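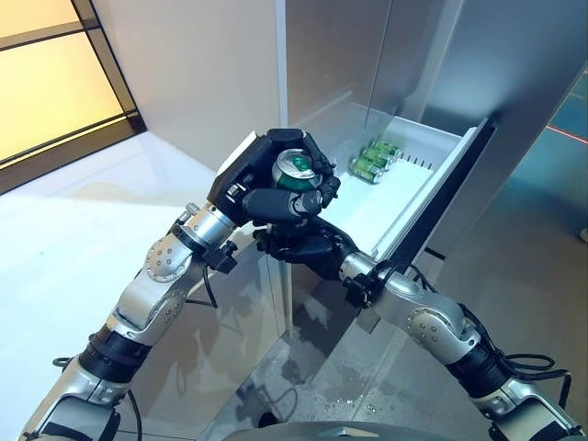

The drawer pulled out, with three green cans lying on their sides at the back.

I went back and forth for months over whether we needed a drink drawer at all, because the old fridge in the garage did the job if you didn't mind walking out there in your socks. Well, we put the Vostier in last March and I have to say I've grown very fond of it! It cost us $752 from Zendorbridge, delivered, and Renato Henríquez (who did our cabinets too) had it level and running before lunch.

What I love most is the bright white inside. You open it and you can see right away what's left, even late at night when you don't want to switch the kitchen lights on and wake the dog. The drawer itself glides nicely and doesn't slam, though I'd call the pull a bit heavier than the Drusov my sister has — you get used to it in a week.

Now for my grumbles. Cans laid on their sides want to roll when the drawer is half empty, so I've taken to stacking ours into one back corner, where they mostly behave. Standing them up works too, but then I can't read the labels. And the steel shows every fingerprint, my goodness. I wipe it down most evenings with a damp cloth.

We fit 13 cans in there with room left for a block of cheese and the limes. 8 out of 10 from me, and I'd buy it again.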